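Chapter 4
Inside the Desktop Case

A repair bench sees the same few parts over and over. The shop in Praststead used for this chapter logged 453 desktops last year, and some 40 of them needed only a new cable.

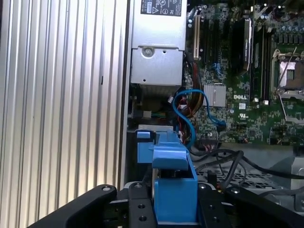 Figure 4.1 A blue data cable plugged into a Dell motherboard. The finned block is a heatsink.

Before removing anything, learn to name the main parts: power supply, motherboard, processor socket, memory slots and drive cage. Lay the tower on its side so the board faces up.

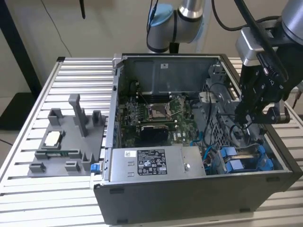 Figure 4.2 Tower with the side panel off and the processor socket empty.

4.1 The Power Supply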